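Mittwoch, 12. April 2023

Um halb sieben auf, Kaffee, dann gleich die Fenster im Wohnzimmer. Ich hatte mir für heute die Ecke beim Sofa vorgenommen, weil am Wochenende Besuch kommt und dort seit September alles liegen geblieben ist. Zeitschriften, drei Ladegeräte, die Gebrauchsanweisung für die Heizung, ein halber Stapel Briefe von der Hausverwaltung Brunuvent. Die Briefe habe ich durchgesehen. Zwei waren noch offen, einer davon die Abrechnung: 391 Euro Nachzahlung, Frist 15 Tage. Überweisung ist ausgefüllt, liegt im Flur.

Danach das Sofa vorgezogen und darunter gesaugt. Es ist schwerer, als ich es in Erinnerung hatte. Gefunden: einen Kugelschreiber, eine Haarklammer von Abrehet, Krümel. Der Boden hat an einer Stelle einen Kratzer, den ich nicht kannte. Ich habe mit dem Pflegeöl darübergewischt, man sieht ihn noch, aber weniger. Die Fußleiste feucht abgewischt, zweimal, beim ersten Mal war der Lappen grau.

Der runde Tisch stand den Winter über im Schlafzimmer. Ich habe ihn wieder ins Wohnzimmer getragen und zwischen Wand und Sofa gestellt. Er passt dort gut hin, auch wenn rechts kaum noch Luft ist. Vorher hatte ich ihn in der Küche abgewaschen, mit wenig Wasser und einem Tropfen Spülmittel. In der Rille innen am Rand sammelt sich der Staub, da kommt man am besten mit einem alten Pinsel heran.

Das Telefon steht jetzt auch darauf, ganz hinten. Abrehet meint, ein Festnetzapparat mit Schnur sei überflüssig. Ich telefoniere damit lieber als mit dem Handy, vor allem mit Mutter, die sonst dauernd »Bist du noch da?« fragt. Die Tasten habe ich mit Wattestäbchen gereinigt. Das hat länger gedauert als der Boden.

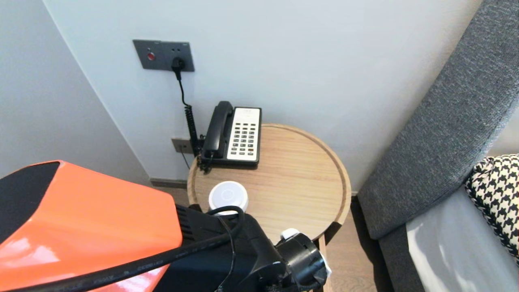 *Die Ecke am Sofa, mit Telefon und der kleinen weißen Dose.*

Mittags Suppe von gestern. Abrehet Ejigu rief gegen eins an, sie kommt am Samstag doch schon zum Frühstück und bringt das Brot mit. Sie hat gefragt, ob ich noch den großen Topf von ihr habe. Habe ich. Er steht im Keller hinter den Einmachgläsern, morgen hole ich ihn hoch und spüle ihn aus.

Am Nachmittag die Zeitschriften sortiert. 20 Hefte ins Altpapier, den Rest in den Karton unter dem Bett. Behalten habe ich die mit den Wanderkarten und das Heft über Requena, weil wir da im September vielleicht hinfahren. Die Ladegeräte liegen nun in der Schublade im Flur — eines gehört zu nichts mehr, was ich besitze, aber wegwerfen wollte ich es noch nicht.

Überlegt, ob eine Stehlampe neben das Sofa soll. Im Prospekt von Rimutholm war eine mit Stoffschirm, gefiel mir, aber ich weiß nicht, wohin mit dem Fuß. Vielleicht frage ich Abrehet am Samstag, sie hat für so etwas das bessere Auge. Bis dahin bleibt es, wie es ist. Auf den Tisch kommt nichts weiter, höchstens ein Block und ein Stift zum Mitschreiben.

Abends noch kurz draußen, Regen, nach einer Viertelstunde umgekehrt. Rücken merkt man vom Sofa. Wärmflasche gemacht und um zehn ins Bett.

Für morgen:

- Überweisung einwerfen
- Topf aus dem Keller
- Sofabezug absaugen, auch die Ritzen
- Brunuvent wegen der Kellertür anrufen
- Kaffee kaufen, Filter auch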